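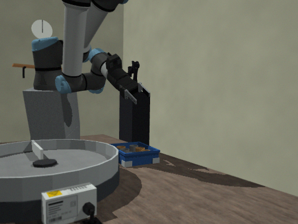

Simulated cell, sorting station. Arm above the black column, crate with the gold and grey cylinders, round tray on the left.

17th November

Morning with the simulation, afternoon with the people who will have to live with it. I write both in the same entry so that they do not get separated later.

The model of station Ji now loads without errors on the office computer. The crate holds five cylinders, three gold and two grey, and I left the fingers of the gripper a little open, near the top of the column. I wanted this pose because it is the one Kátia asked about: how close does the arm come to the column, and would a person with a hand there feel safe? In the simulation there is no contact. That is all I can say from it. The real column at Plener has a soft cover on top which I did not model.

To do: add the cover. Also the floor mat, because people stand on it and the mat is what decides where their feet are.

Kátia Miranda came at two with her list from the sorting shift. At present each sorter handles 2,000 parts in a shift, by hand, standing. Her points, in the order she gave them:

The wrist pain is real and they are glad somebody will take the repeated lifting away. Three of them said it to her without being asked.

They do not want to become people who only wait for an alarm. She used the word "babysitter". I think she is right to be worried. In the first plan from Gundasura the operator has almost nothing to do between faults, and after 40 minutes of that I would fall asleep too.

They talk while they sort. With the arm in the middle and the operators on two sides of the guard, they will not hear each other. I had not thought of this at all.

Who decides when a part is doubtful? Today the sorter looks, turns it to the light and decides. Kátia wants that this stays with a person, and that the time for it is counted as work.

I proposed that the arm does only the easy parts and puts the doubtful ones aside on the tray, and the sorter takes them from there. Then the tray must stand on the operator's side, so not on the left as I have it now. The reach should still be fine but I must run it again. Kátia liked it more than the first plan, but she said she will ask the others before she says yes. Good.

Aparecida Marinho joined for the last part. She is for a slow start: 10 parts per cycle at reduced speed, one shift only, with all 12 sorters trained before the arm does any real work. Gundasura wanted to train two people and let them teach the rest. Aparecida does not accept this — at Trirnham the two trained ones became the only ones who could touch the machine, and they were called at home on their free days.

The open question is pay. If a sorter also does the restart and the daily check, it is a different job on paper, and someone must write it so. Aparecida takes this to the personnel office. I have no influence there, but I promised her one page with what the daily check really contains.

For tomorrow:
- move the tray, run the reach again
- soft cover and mat in the model
- page on the daily check for Aparecida
- ask Gundasura if the guard can be lower on the side of the walkway, so people can see and hear each other
- change the file name, Kátia could not find it

Start of the trial stays in February for now. The shift wants to see the simulation moving before that, on the big screen in the break room, and with the speed it will really have. I said yes. The slow version looks very friendly and I do not want to show them only this one.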